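Plerkura (barrio)

Plerkura es un barrio residencial situado al este del centro histórico de Kostiuk, en la orilla baja del río Stivard. Limita al norte con la antigua zona ferroviaria, al sur con el barrio de Rikico y al oeste con la avenida de circunvalación que lo separa del casco antiguo. En las últimas décadas ha pasado de ser un distrito de talleres y almacenes a una de las zonas de alquiler más solicitadas por trabajadores jóvenes y estudiantes de posgrado.

Toponimia

El nombre procede de una finca agrícola que ocupaba la mayor parte del terreno antes de la urbanización. En los planos más antiguos aparece como Plerkura Baja, para distinguirla de las tierras altas del otro lado de la vía. El calificativo desapareció cuando estas últimas se integraron en el distrito norte, aunque se conserva en el nombre de una calle y en el de la parada final del tranvía.

Historia

La primera edificación continua se levantó junto al puente y estaba formada por naves de tintorería y pequeños talleres textiles que aprovechaban el agua del río. Las viviendas obreras se construyeron detrás, en manzanas estrechas de dos y tres plantas con patio común. Varias de estas manzanas siguen en pie entre la calle del Molino y la plaza de los Tintes.

El cierre progresivo de los talleres dejó vacía una parte considerable del barrio. El ayuntamiento aprobó entonces un plan de reconversión redactado por el arquitecto Demyd Kovalchuk, que proponía mantener las fachadas de ladrillo, abrir los patios al paso peatonal y limitar la altura de los edificios nuevos a cinco plantas. El plan se aplicó de forma desigual: el sector del río se ajustó a lo previsto, mientras que en la parte oriental se autorizaron bloques más altos tras una modificación posterior.

Vivienda

El parque residencial comprende 2,850 viviendas, de las que algo menos de la mitad se destinan al alquiler. Predominan los apartamentos de uno y dos dormitorios. Los estudios se concentran en las naves rehabilitadas, donde los techos altos permiten incluir un altillo para dormir. En la zona oriental abundan los pisos de tres dormitorios, que suelen alquilarse compartidos.

Una parte de la oferta se arrienda amueblada, por lo general con cocina equipada, ropa de cama y menaje básico. Los contratos de este tipo tienen una duración menor que los ordinarios y exigen un inventario firmado a la entrada y otro a la salida. El mobiliario de madera clara es habitual en los edificios gestionados por una sola propiedad.
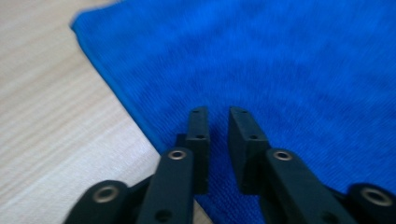 Paño azul sobre una superficie de madera clara.

Las antiguas viviendas obreras tienen superficies reducidas y carecen de ascensor en la mayoría de los casos. Su precio por metro cuadrado es, sin embargo, superior al de los bloques orientales debido a la cercanía del centro y del paseo fluvial. Las comunidades con patio abierto reciben una bonificación municipal para el mantenimiento del pavimento y del alumbrado.

Población

En el último recuento vecinal, 1,387 residentes tenían entre 20 y 34 años, lo que convierte a este grupo en el más numeroso del barrio. La renovación de inquilinos es alta y se concentra en septiembre, al comienzo del curso universitario. La población de mayor edad reside sobre todo en las manzanas próximas a la plaza de los Tintes, muchas de ellas ocupadas todavía por sus propietarios originales o por sus descendientes.

Transporte

La línea 2 del tranvía atraviesa Plerkura de oeste a este y tiene cuatro paradas en el barrio. El trayecto hasta la plaza mayor de Kostiuk dura alrededor de 13 minutos. El servicio se interrumpe a las 0:30 y es sustituido por un autobús nocturno que sigue el mismo recorrido, salvo en el tramo del puente. Un carril bici paralelo al río enlaza con Rikico y con el campus de ingeniería.

El aparcamiento en superficie está regulado en todo el sector occidental. Los residentes empadronados pueden solicitar una tarjeta anual, que no es válida en las calles del mercado durante la mañana.

Comercio y ocio

El mercado cubierto, instalado en una nave de tintorería, reúne 18 puestos de alimentación y una pequeña zona de comidas. La calle del Molino concentra la mayor parte de los cafés y bares. Tras las quejas por ruido de los vecinos, las terrazas deben recogerse a las 23:00. En junio se celebra la fiesta del río, con conciertos en el paseo y una feria de segunda mano en los patios.

Véase también

Rikico (barrio)
Tranvía de Kostiuk
Paseo fluvial del Stivard

Contacto | Aviso legal | © Enciclopedia Urbana de Kostiuk | Volver arriba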